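How I Plan a Long Weekend Away Without Losing My Mind

I love a long weekend. I also used to be terrible at planning one - I'd book a bus at midnight, forget to check when the guesthouse locked its doors, and end up eating crackers for dinner. After a few years of that (and one very patient travel buddy, Woo-jin Ko) I've got a system that works for me, and you're welcome to steal it.

Step 1: Pick a place you can reach before lunch

My rule is 3 hours door to door, tops. Anything more and you spend the whole break looking out a window. Last March we did Hoxha, the little lake town, and we were dropping our bags by 11 a.m. with the whole day still ahead of us!

Open a map, put your finger on home and see what's inside that circle. Write down every town that sounds even a bit fun and don't look at prices yet.
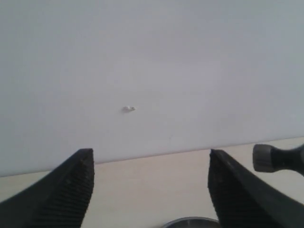 Step 2: Set one number for the whole trip

I don't do separate budgets for food and rooms and tickets anymore. I tried, and I gave up by the first coffee. Now I choose one total - for Hoxha it was $700 for the two of us - and take the room and the ride out of it first. Whatever's left gets split by day, and I keep it in its own account so I can check it while I'm standing in line for ice cream.

Step 3: Book the bed, then the ride

Rooms go first on holiday weekends, so start there. Call the place if you can. When I called our guesthouse in Hoxha, the owner, Dong-hyun Myung, told me about a back room that wasn't even listed online, and it was $91 a night with breakfast. Ask about late check-in while you've got them on the phone.
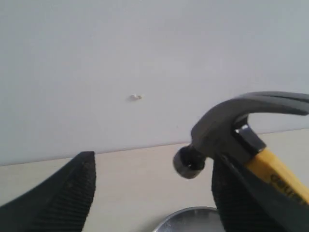 Step 4: Plan one thing per day

Just one! Ours were the Jetum trail and a boat out to Grundora, and everything else we made up as we went along. The boat leaves from pier 17, which is a longer walk from the center of town than you'd think, so wear decent shoes.

Step 5: Pack the night before

Lay everything out where you can see it, then put a third of it back in the closet. Chargers and tickets go in last, right at the top of the bag.
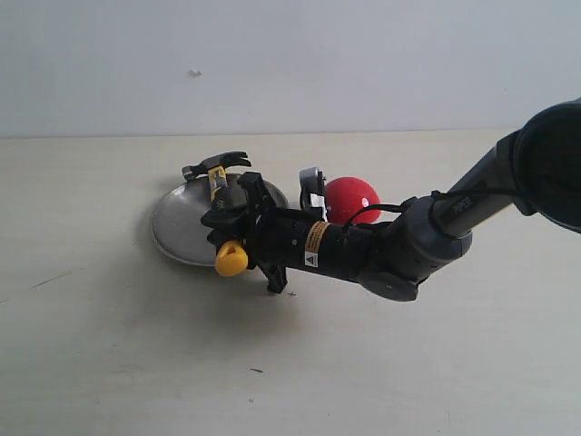 A hammer on a round metal plate, with the PiPER arm reaching toward it.

If you've got a favorite town for a short break, leave it in the comments. Woo-jin and I are still deciding on the next one, and I'm pushing for somewhere with a beach.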